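Home News Politics Region Opinion Household Contact

Following a Foreign Parliament from the Kitchen Table: Household Tips for Readers Abroad

Many readers in Skistville follow the politics of a country they or their parents left, and most of them do so at home, at a desk or table that also serves other purposes. The following suggestions were compiled by the reader services office under Solveig Amundsen. They concern paper, storage and the working surface, and take no position on any party or government.

Keeping clippings

Newspaper yellows quickly in daylight. Clippings on a treaty vote or a coalition agreement should be copied onto acid-free paper within the first month and the original stored flat in a closed box. Write the name of the newspaper and the page number in pencil on the back. Ink may show through thin newsprint, and adhesive notes leave a residue that darkens with age.

A standard archive box holds over 500 loose sheets, but a full box is difficult to search. Readers are advised to divide each box by country first and by subject second – border questions, elections, language law, trade. Talks between neighboring states should be filed under both countries, with a single sheet in the second folder pointing to the first.

Long documents

Parliamentary reports are often issued as files of 104 or 109 pages. Print only the summary and the annex under discussion. If the whole text is needed, print on both sides and fasten it with a removable clip, as staples rust in damp rooms. Translated passages may be kept on colored paper so that they are not mistaken for the official wording.

The working surface

A wooden desk should be wiped along the grain with a soft, barely damp cloth and dried at once. Fresh newsprint can transfer ink to a pale surface, particularly in July, when hands are warm. Place a clean sheet of plain paper beneath the newspaper before marking or cutting it.

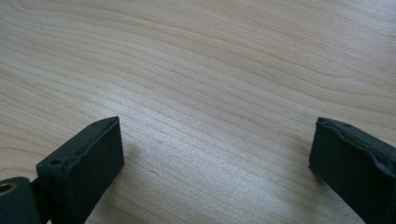
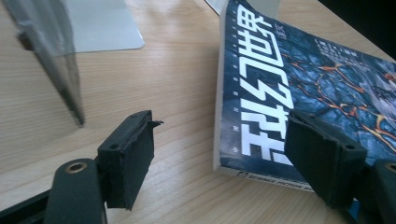
Pale wood grain; in the second picture, with a copy of Science Fiction World.

Ink marks on sealed wood generally respond to a little mild dish soap. Test it first on the underside of the desk. Scouring powder and the rough side of a sponge will dull the finish and should be avoided. Glasses and cups are best kept on a separate tray – a spilled drink does more harm to an open folder than to the desk.

Radio and late broadcasts

Debates in other time zones frequently run past midnight. A radio should stand on a folded cloth, which reduces the sound carried through the desk to the rooms below. Note the hour of each broadcast in local time and in the time of the capital concerned.

Disposing of old papers

Households in Butstead and Zodstead may leave bundled newspaper beside the blue bin. Bundles should be tied with cotton string. Letters from consulates and any copies of identity papers must be shredded first. The Holmgren reading room accepts complete runs of foreign weeklies in good condition, but does not accept single issues.

Related items

Consular hours: changes for Butstead residents
Holmgren reading room extends its foreign press shelf
Removing candle wax from table linen
How to register as a voter abroad
Zodstead council debates paper collection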